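Workshop notebook, September, started 7:40 a.m.

Picked up the Distero again. Rawiri signed it off last week as "cured" and I said at the time I wanted another go at it before anyone told the owner. So this is the other go.

Complaint as written on the card: shudder through the pedal under light braking, worst coming down off the highway, goes away if you brake hard. Owner has been told "warped rotors" by two other shops and has paid for rotors twice. I don't believe in warped rotors much. I believe in thickness variation, dirty hubs and people who torque wheels with an impact gun.

Front left hub, rotor off: rust scale on the mounting face, a crescent of it near the top stud. Rawiri's sheet says "hubs cleaned." One of them was, maybe. Took it back with the abrasive disc and checked by hand. Wiped down, rotor back on, all nuts at 82 ft-lb with the wheel off and spacers under them. Runout came in at 3 thou. Marked the rotor, turned it one stud over, went down to 2. Left it there and painted the stud and the rotor hat so the next person doesn't undo it.

Front right was fine. I wanted it to be bad so I could explain everything, and it wasn't.

Pads. The box says Josine "street performance," and the owner's pretty attached to them. I have no strong feeling about the brand but the faces were glazed and there was a dark patch on each rotor about the shape of a pad, like it had been held at a light after a hot run. That alone would give you a shudder at light pressure. Put in plain Shiferaw pads from the shelf for the test. If the owner wants the others back they can have them in a bag.

Bedding in: the leaflet in the Shiferaw box asks for more than 54 stops. No. Did my usual, out past the grain road and back, until the smell came up and then a long cool drive with no holding on the pedal. I'd like to see the test that says fifty-odd is better. Heather says the leaflet is written by whoever pays for the warranty claims, and I think she's right.

Road test, 10:15. Shudder at light pedal gone from the seat. Steering wheel quiet. I still feel something faint at the very end of the stop, last car length or so. Rawiri rode along and couldn't feel it. He also couldn't feel it last week, so that doesn't count for much.

Things I have NOT ruled out:
 — front lower bushings, left side looks tired but doesn't move on the bar
 — tire, front left, there's a slight shoulder on it. Swap front to back and drive again before buying anything
 — me, looking for it

The Hodeo scan tool threw a wheel speed warning on the first plug-in and not on the second or third. Nothing stored. I've stopped treating that tool as a witness. If it comes up again on the other reader I'll chase the wire, otherwise leave it.

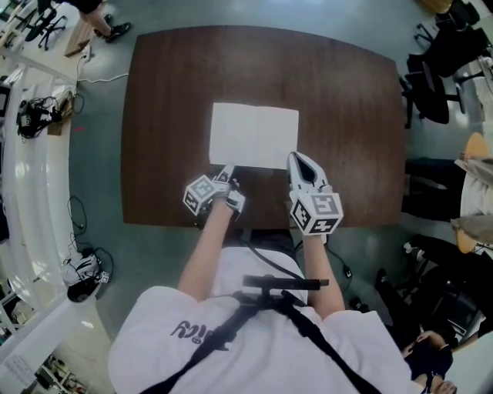 Both grippers over the table, white sheet in the middle.

After lunch. Swapped the tires front to back. Faint thing at the end of the stop is still there, still at the front, so the tire is off the list. Bushings go up a place. Heather wants to quote for both sides now — I'd rather press one out and look at it before we sell a pair. We already have an owner who bought rotors twice on somebody's hunch.

Not telling them it's fixed. Telling them it's better, with the runout numbers written on the invoice, and asking them to bring it back after a couple of weeks of normal driving so I can measure the rotors again. If the variation is growing, the hub or the caliper slides are still at it and I was wrong about the pads.

To do: regrease left slides, find out who has the good dial gauge base, ask Rawiri which hub he cleaned.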